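Felton School of Nursing
Community and Public Health Nursing, Unit 11
Handout: Planning and Documenting the Home Visit

Revised 31 Jul 2022

Purpose of this handout

This handout supports the lecture on home visiting and should be read before the skills session. It covers preparation, conduct of the visit, and the written record. It does not replace the policies of the agency where a student is placed. Where an agency policy is stricter than this handout, the agency policy applies.

1. Before the visit

Students are expected to review the referral in full, including the reason for the visit, current medications, known allergies, and any safety notes left by earlier staff. The client should be called in advance to confirm the address, the time, and who else is likely to be at home. If an interpreter is needed, the booking is made through the placement office. Family members should not be asked to interpret clinical information.

The bag is checked against the Teixeira list, printed in the course pack. Items most often found missing at inspection are spare gloves, a working thermometer, and a clean barrier to place under the bag. Sharps containers must be closed and upright during travel.

A visit schedule is left with the preceptor each morning. Any change to the order of visits is reported by phone before the student travels to the next address.

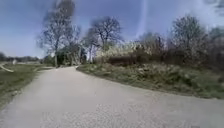
What should a student do if the client does not answer the door?
The student waits five minutes, calls the number on the referral, and then calls the preceptor, who decides whether the visit is rescheduled or a welfare check is requested. The attempt is charted as a visit not completed, with the time of arrival and the time of each call.

2. During the visit

The student gives his or her name and role, shows identification, and states the purpose of the visit in plain terms. Consent is obtained again at each visit, even when a signed form is already on file. Hand hygiene is performed on arrival, before and after any client contact, and before leaving.

Assessment in the home is wider than assessment in a clinic. In addition to vital signs and the focused examination, students should observe and ask about the following:

Food storage and access to meals
Lighting, stairs, and fall hazards
Storage and use of medications
Heating, cooling, and running water
Daily activity, including time spent walking outdoors
Contact with family, neighbors, or other support

Questions about money or relationships are asked in private where possible. Advice should be limited to two or three points that the client has agreed are useful – a long list of instructions is seldom followed.
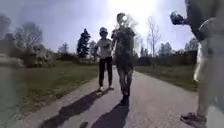
Figure 2. A paved path through a park.

3. Charting

The record is completed on the day of the visit. Entries state what was observed, what the client reported, what was done, and what was planned. Opinion and labels such as "noncompliant" are not acceptable. The client's own words are placed in quotation marks.

Compare the following entries from the Sovside practice file:

Weak: Client doing poorly with meds.
Acceptable: Client states, "I skip the evening pill when I feel dizzy." Pill organizer shows two evening doses remaining from prior days. Preceptor notified; provider to be called today.

4. Assessment of this unit

Each student submits one care plan based on the Plilitton case study. The plan is marked out of 49 points, and late work is accepted only with written approval from the course office. The skills session is held in Room 104. Supervised visits begin in October, and immunization records must be complete before a placement is confirmed.

Required reading: course pack, sections 2 and 11.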